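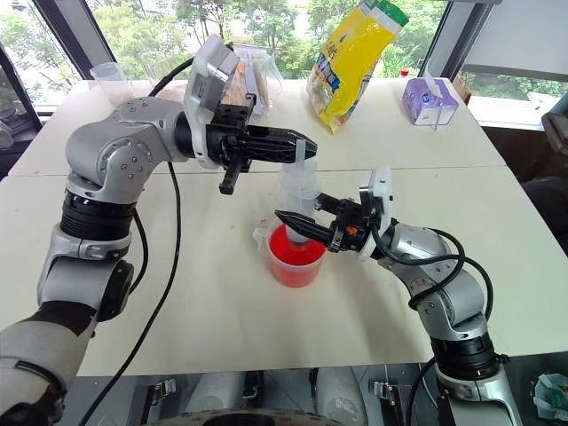
Anouk Geerts writes that she gave up on spoons after her third sticky countertop, and wants to know whether a syringe is worth the drawer space for coloring and syrups.

It is, if you do a lot of small measuring. Pour the liquid into a plastic measuring cup first, one with a handle. A syringe needs some depth to draw from, and a bottle neck is usually too narrow.

Push the plunger all the way in before the tip goes under. Keep the barrel upright and pull slowly. If you get a bubble, push everything back into the cup and start over – tapping the side works too, but it takes longer with thick syrup.

Read the level at eye height.

Red is the worst for stains. A white table will show every drip, so put down a tray or an old plate, and wipe spills with cold water and a drop of dish soap.

To clean, fill and empty the syringe 2 times with warm water, then pull the plunger right out and let both parts dry separately. Stored together damp, the rubber kind gets stiff. Keep kitchen syringes away from the ones used for glue or paint – I mark mine with tape.

Reading time: 2 minutes

Contact | © Kudel Household Notes | Back to top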